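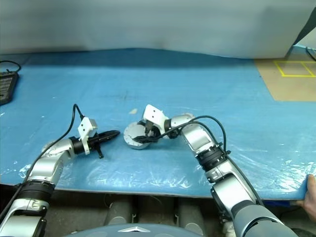
List: small-wheels
Subject: Re: Surface protection and part layout for hub and wheel work
Date: Sunday, October 17, 2021

On the bench covering question from the last digest:

> We're on bare steel at the moment and the rims pick up marks
> every time one is turned over. Tried cardboard, which sheds
> fiber into the bearings. Tried a rubber mat, which holds grit.
> What are people using for small wheels and flat round parts,
> and how do you keep them from wandering across the bench?
> Also interested in any layout that works with more than one
> size of wheel out at a time.

I went through the same list in February, when the Malabanan carts came in for new wheels. Cardboard and rubber both failed for the reasons given. Felt is worse than either. It catches on burrs and can't be wiped.

The current setup is a blue covering on a large table with clear plastic film over it. The film is the part that gets replaced. Grit that would scratch a rim goes out with it, and the blue stays clean underneath. Blue was chosen for contrast. Bright metal and black parts both show up against it, and a dropped washer is easy to find. White was tried first and small zinc-plated hardware disappeared on it.

Two drawbacks. Film wrinkles, and a flat part set down on a fold will not sit level, so don't take a runout reading or check flatness on it. Use a surface plate for that. Film also throws glare under overhead lights. Moving the lamp to the side helps when inspecting a bright face for scratches, but some glare always remains along the folds.

On wandering: discs stay where they are put if laid flat. Wheels roll when stood on the tread, so lay them on their sides. Motors with a shaft or boss on one face go down with the projection up.

On layout: round motor-type parts in the center, wheels to one side, fasteners in a tray off the film altogether. Loose screws get under the folds and are thrown out with the sheet. I lost 9 that way on the first Trelero batch, all M3 x 20, and had to reorder. 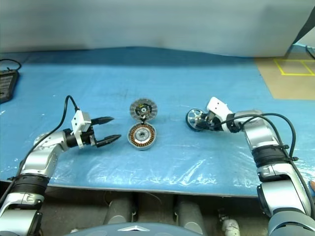 Spoked wheel with the black rim, and two round motor-like parts on the blue.

Handling notes, in the order I do things:

1. Wipe the film with a dry cloth.
2. Lay out one set only. Mixed sets are how a Pletov hub ends up in a Sustura wheel. The bores are close enough to start and then bind.
3. Pick wheels up by the rim. Spokes on the light wheels will bend if squeezed in pairs.
4. Tilt a disc to look across the face before it goes back down. Scratches that don't show from straight above will show at a low angle.
5. Tag and bag before bringing out the next set.

For more than one size of wheel, I'd leave the second size in its box until the first is tagged. If both have to be out, put a strip of tape across the film as a divider and write the bore size on it.

Film thickness is not critical. Mine is 35 micron. Thinner tears when a rim is dragged over it, and heavier film holds its creases from the roll.
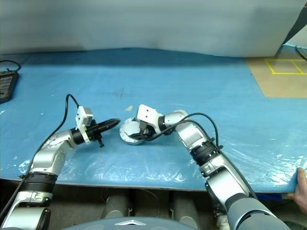 > Does the film need to be taped down at the edges?

Only at the back and the two sides. Leave the front free so the sheet can be pulled smooth between sets, and lift the parts off before pulling.

Bore sizes for the Sustura wheels are in my earlier post to the list. I still need the thread pitch for the older Pletov axle nuts if anyone has one to measure.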